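Parts Returns and Shelf Storage – Frequently Asked Questions
Padside Stores Help Pages

What counts as a molded part?
Any black shell, tray or holder that comes out of the molding area without hardware fitted. Once hardware is fitted, the item is a subassembly and goes under a different stock code. Discs, rods and other small stock have their own locations and are covered further down.

Which bin do I use?
Use the rectangular plastic bins from the Claltico range. Each is rated to 15 kg. Do not exceed the rating even if there is room left. Shells are light and will fill a bin long before they overload it, but mixed contents can be heavier than they look.

Can cardboard stay in the bin?
Yes, if it is clean and flat. Cardboard pieces are used as layers between glossy items. Torn or oily pieces go to recycling. A label sheet should lie on top of the cardboard, printed side up.

How should a large shell be handled?
Support it on both long edges, near the lower end, and keep the rim clear of the bin wall. Do not lift by a raised flap. Shells waiting their turn stay on the yellow worktable.

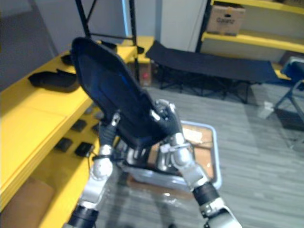 One reader wrote in to say that the rim marks easily when shells are nested dry, and that a single sheet of tissue between each pair cured it on their line. Tissue is acceptable. Bubble wrap is not – it leaves a pattern on gloss surfaces in warm weather.

How are the notched holders stored?
On the upper shelf, one layer only. They may sit at any angle, but the raised walls should face up so the interior can be checked. Do not stack them. The notch weakens the long side, and a stack of five will bow the bottom one within a shift.

What goes on the lower shelf?
Flat boxes, round discs and rods. Rods are kept in a bundle and laid down, never leaned against a post. Cardboard boxes go to the left, where they do not block access to the small stock.
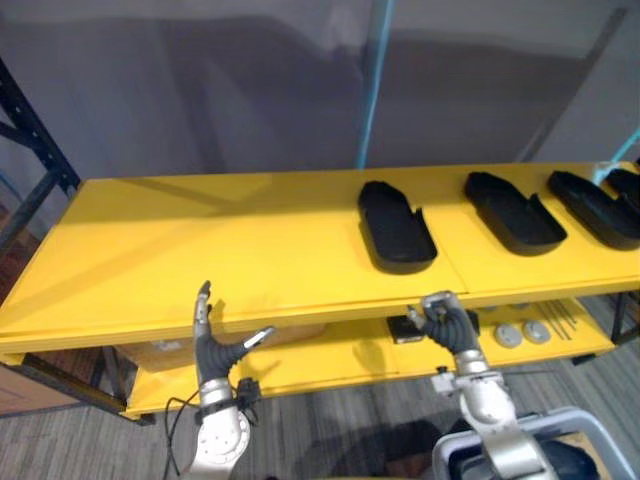 Darwish
Stores Documentation Editor

Does the shelf seam matter?
Only for small items. The top is made in two panels, and thin parts can catch at the seam when slid across. Lift them over it. Larger holders can sit across the seam.

How often is the shelf stock checked?
Every 36 hours of running time. The reorder point for holders is 2,000, counted across all locations. Enter the total in Skillia before the end of the shift. Partial counts are rejected by the system and have to be entered again from the start.

What should I do about a part on the floor?
Pick it up and inspect the rim, the corners and any notch. If there is no visible damage, wipe it and return it to its location. If you are unsure, put it in the hold bin with a note giving the stock code. 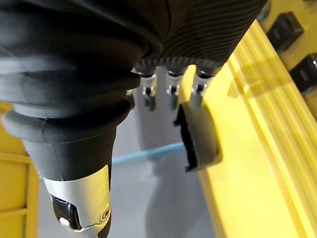 Labels and Stock Codes

Where does the label go?
Loose on the top layer for bins, on the front lip for shelves. Do not stick labels to molded parts. The adhesive leaves a residue that takes solvent to remove.

What if the code and the contents disagree?
Go by the contents. Correct the entry in Skillia, print a new label and discard the old one.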